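Home Guides Storage Workshop Contact

How to Level and Load Plastic Post Shelving

38 shares | 6 comments

Plastic post shelving is sold for garages, basements and utility rooms. It assembles without tools, but most units are put up on floors that slope toward a drain, and a unit that leans when empty leans more once it is loaded. The procedure below applies to freestanding units with hollow posts and push-fit beams or shelf panels. It does not apply to wall-hung brackets or steel boltless racking.

What you need

- A level, 2 feet or longer
- A tape measure
- A rubber mallet
- Plastic shims, tapered
- One anti-tip strap per unit, with a screw suited to the wall
- A pencil and masking tape

Do not use cardboard or folded paper as shims. Both compress under load and take up moisture from concrete.

1. Check the floor

Sweep the area. Set the level on the floor along the line where the back posts will stand, then along the front line, then from back to front at each end. Mark the highest of the four post positions with tape. All shimming is done relative to this point, and the post that stands on it gets no shim.

If the gap under a 2-foot level is more than the thick end of one shim, move the unit. Stacked shims slide.

2. Sort the parts

Lay out posts, beams and panels by type. Upper and lower post sections often look alike and differ only at the ends. Check each post end for molding flash and trim it with a utility knife. Flash left inside a socket keeps the joint from seating and throws off every level above it.

3. Build the bottom tier

Fit the bottom sections first and stand them in position. Seat each joint by hand, then tap it with the mallet until there is no visible gap at the shoulder. Strike over the post, never at mid-span.

Measure both diagonals of the bottom tier. They should match to within 1/8 inch. If they do not, push on the corners of the longer diagonal and measure again.

4. Shim the bottom tier

Work from the taped high point. Slide shims under the other posts until the bubble is centered in both directions. Each post should rest on its shim across the full width of its base. Insert shims from two opposite sides if a single one makes the base rock.

Leave the unit overnight before going further if the floor is painted or sealed. Shims can creep on a slick coating.

5. Add the upper tiers

Add one tier at a time and check for plumb after each. Where the beams lock into openings in the posts, look into each opening before pushing the beam home and clear out any debris.

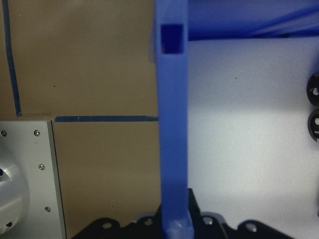
6. Fit the strap

Anchor the strap to a stud or to masonry, at or just below the top tier. Drywall plugs are not adequate. Take up the slack, but stop before the strap pulls the posts out of plumb.

7. Load from the bottom

Put the heaviest items on the lowest tier and spread them toward the posts. Stay under the limit printed on the maker's sheet, and read whether the figure is per shelf or for the whole unit. Recheck the level after 15 days and adjust the shims if needed.

Guide by Radwa Bouzid. Level check method contributed by Angus Ellery.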